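Fold slip

Fold slip is a fault in robotic cloth handling in which a gripper pinches a fold of fabric, closes fully, and then loses the cloth partway through the lift. It is also called a late drop. The fault is best known from laundry folding and garment sorting, and it is one of the most closely studied small failures in the field, with good reason: a finger and a soft fold meet in wonderfully complicated ways!

The name comes from test notes kept at the Pakine workshop, where a folding cell dropped 33 garments in a run of 300. The controller had logged every one of them as a good pick. Its only check was finger position, and two fingers closed on a thin strand of knit read almost the same as two fingers closed on nothing.

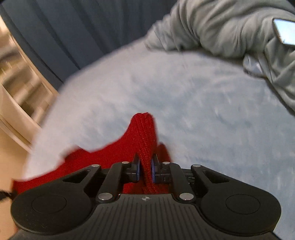 Ribbed knits are the classic trouble cloth. The ribs stretch under load, the pinched strand gets thinner, and the grip force falls off just when the weight of the garment comes on. Plush pile brings a second form of the fault, known as double pick, in which a layer of blanket comes up along with the target cloth and then peels away, often taking the garment with it.

The Stastik finger pad, a softer facing with a shallow step near the tip, was the first widely copied remedy. The Deák check came later and is delightfully simple. The arm stops after about 20 millimeters of lift, waits, and reads the finger gap again. A change in the gap cancels the pick. Repeating the Pakine run with both measures gave 4 drops.

Fold slip rarely hurts anyone, but a dropped sleeve can wind into a conveyor roller. The Isside line was stopped in June for this fault, and its rollers are now guarded on both sides.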